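Tips > Bedrooms > Beds and covers > Working with the gripper

Search tips and tricks Go All rooms Kitchen Laundry Workshop

Doing a child's bedroom with the gripper in your hand
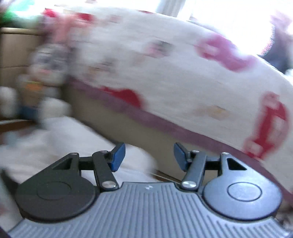
This page was last changed in December, at 4.10 pm

I clean bedrooms for Gustau, mostly family lets, and since the spring a share of those rooms has been done with a Bindex gripper in the right hand. We do the job, the gripper records it, and somewhere down the line a machine is supposed to learn how to make a bed. I have my doubts about that. I'm writing the tips down anyway, as the new starters keep asking the same things and the booklet is mostly about charging.

Before you start

Have a proper look at the room with your hands empty. In a child's room you'll want to know where the toys are, which way the cover runs and how close the furniture stands to the bed. With the two big round housings on either side of the fingers, the tool is wider than your hand, and it will find the bedside furniture before you do. Walk the route once.

Check the pads. They're the blue bits at the finger ends, and if there's fluff on them they slide on cotton. Wipe them with a barely damp cloth and dry them. No spray polish, ever. Mattes Hollmann did his with furniture polish and couldn't pick up a sock all afternoon.

Look at the screws at the bottom of the finger links as well. If one has worked loose the pads meet crooked. Hand it in. Don't tighten it yourself with a kitchen knife.

Toys first

Take soft toys off the bed before you touch the cover. Pinch them by the body, low down, where there's some stuffing to hold. Ears and ribbons look handy and will stretch. Anything very fluffy wants a deeper grip than you'd think, or you come away with a tuft.

Put them back in the order you found them. The booklet says "place toys neatly". A five-year-old has her own idea of neat, and her parents will be told about it.

Small hard toys on the floor are a misery. I pick them up with my left hand and put them in the box, and I've been told off for it. If the recording must have them, leave them until last and do them sitting down.

Covers and trims

Printed covers are easier than plain ones. You can see from the pattern if it's gone on crooked, and you can pick one printed shape as your mark and pull towards it each time. If there's a coloured trim along the lower edge, use that. Get it level along the side of the bed and the rest mostly follows.

Open the fingers wide, go in with one pad above the cloth and one below, close, then pull. Grabbing from above gives you a pleat. To get a pleat out again, hold the edge with the gripper and stroke with your free hand. The instructions would like both jobs done by the tool. Try it if you've got the patience.

White sheets left rumpled at the end of the bed should be lifted from a corner. If you can't find a corner, follow the hem with your left hand until you do.

Turn-ins under the mattress: I've never got a decent one with the gripper. Sieglinde Mühlbauer has, by folding the corner by hand first and pushing it under with the closed pads. It's a good trick. Whether a machine learns anything from it I couldn't say, as half the work was done by her fingers.

Windows

Stand so the window is beside you. If you face it you're squinting at a white glare and can't see creases at all. Draw the curtain halfway on bright mornings and open it again before you leave.

Your wrist

It's the part of the job that has changed most, and there's one sentence on it in the booklet. Swap hands after every bed if you can. Rest the tool on the mattress between jobs and don't stand there holding it up. Keep the elbow in. If your thumb goes numb, stop and write it in the book, with the time.

Slow down, too. I used to do a room in 17 minutes. With the gripper it's a good deal longer, and if you try to get back to the old time you'll yank and swing and hit something. The rota was drawn up by someone who hadn't tried it. Ask for the longer slot in writing.

What it does to the day

We were promised that the dull work would go. So far the dull work is all still there and I do it holding a tool. The target for our branch is 1,000 recorded beds, and Corina Eberhard in the office keeps the tally on the door. I've asked her what happens to our hours once it's full. She asked upstairs and came back with a leaflet.

To be fair, a few things have got better. There's extra pay for a recording shift. Someone finally wrote down that a bunk takes longer than a single, which we'd been saying for years. And Évan Arnaud, whose back is bad, likes the gripper for getting things out from behind beds. He'd keep one for that alone.

I still wouldn't plan my life around a robot making up a child's bed. It can have the hotel singles, all white and all alike. When it can tell which rabbit goes on the pillow I'll come and watch.

Odds and ends

Ask the family before recording in a child's room, every time, even if they've signed.

Turn photos on the shelves to the wall and turn them back after.

Keep the gripper off pale bedding when you put it down on anything dusty first. Grime gets into the ribs on the body. An old soft toothbrush shifts it.

Tuck your sleeve in. Loose cuffs catch in the finger links.

Comments (4)

Edeltraud Hamann
The hem trick works on duvet covers too, if you button them up first. I disagree about the small toys. Do them at the start while your hand is fresh, by the end of a shift I can't feel what I'm closing on.

linen_cupboard
We had the same scheme at our place with a target of 200 and when we reached it they gave us another 200. No robot yet. The tools are in a crate by the boiler.

Évan Arnaud
For the record I'm 58 and my back is fine, it's my knees. The rest is correct.

Sieglinde Mühlbauer
Fold the corner at a slant before you push it under or it comes out again when somebody sits on it. I did say this at the time.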